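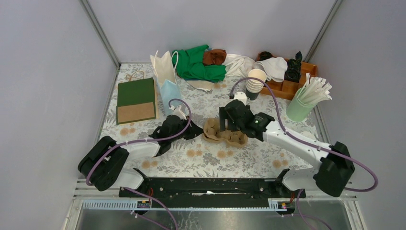 How does a two-armed robot decide which hand should pick something up?
Until now, mostly by a rule somebody typed in on a busy afternoon. Gasta 2, the planning software released today by Mekonnen, makes the choice while the arms are moving, and can change its mind.

AKITCOMBE, 6 Dec 2018 — Mekonnen, a maker of motion planning software for small robot arms, today released Gasta 2, a planner for people who own two arms and are tired of watching one of them wait politely for the other.

Most two-arm programs split the table down the middle. Left things go to the left arm, right things go to the right arm, and anything in the center is settled by a line of code with a comment above it reading "fix later." The first version of Gasta worked this way too. Its comment was still there in November.

"We had customers buying a second arm and getting about one and a quarter arms of work out of the pair," said Dzifa Sarpong, who leads planning at Mekonnen. "They were very nice about it. I would have sent the second arm back."

Gasta 2 plans for both arms as a single machine. It keeps several candidate motions open for each arm, scores them against one another, and drops the losers as new camera data comes in. If the left gripper has a poor angle on an object, the right one can be offered the job before the left has finished approaching. Where an object is too wide or too floppy for one gripper, the planner can assign both and work out the holds together.

The awkward part is clutter. Paper cups, bags with handles, molded-pulp cup carriers and heaps of cloth do not sit still for geometry. Cloth in particular has no proper shape to plan against, a point it makes again every time it is put down. Gasta 2 treats such items as soft regions with a cost for touching them, so an arm may brush a sleeve of fabric on the way past but will go a long way around a stack of cups.

"Version one treated a dish towel like a brick wall," said Zixuan Jiang, a perception engineer at the company. "It would stop, think, and report that no path existed. There was a path. My mother could have found the path."

Cables get the same attention. Anything that runs along the outside of an arm can be described in the setup file by its length and where it is fastened, and the planner will leave room for the loop. Earlier users handled this with tape and optimism.

What is in the release:

A joint planner for two arms, with up to 40 candidate motions kept open at a time.
A replay tool that shows which motions were rejected and the reason for each, in sentences a person can read.
Soft region support for cloth, paper and thin packaging.
An importer for Gasta 1 projects. It will carry over your comments, including the ones you regret.
A speed limit that applies to both arms together, so that one cannot behave while the other shows off.

The replay tool began as something the developers wrote for their own use. Hongmei Su, who built it, said the rejected motions were often more useful than the chosen one. "Somebody files a bug saying the arm did something stupid," she said. "Then you open the replay and see the 34 stupider things it decided against. It calms people down."

Gasta 2 was tested before release by Kekberg, a packing equipment firm, which ran it on a mixed-item sorting task for around 2,000 attempts. Kekberg's automation manager, Annag Jardine, said setup took her team an afternoon and the argument over who would write the setup file took somewhat longer. "We deleted a lot of code," she said. "I didn't ask what it did. Nothing has complained."

The software still has limits. It does not plan for three arms, although people ask. Clear plastic remains difficult, shiny surfaces are not much better, and a knotted bag is treated as one soft lump, knot and all. Users who want the knot undone are advised to do it themselves for the time being.

Gasta 2 runs on an ordinary Linux desktop machine and is available today. Licenses are sold per pair of arms. Current Gasta 1 customers may upgrade at no charge, and the first 1,000 new licenses include a year of support by phone, answered by the engineers in turn whether they like it or not.

About Mekonnen
Mekonnen writes planning and perception software for small robot arms. The company is based in Akitcombe. It does not make arms, and has stopped promising to.

Press contact
Shiyu Qiu, Communications, Mekonnen
Review copies and replay files are available on request.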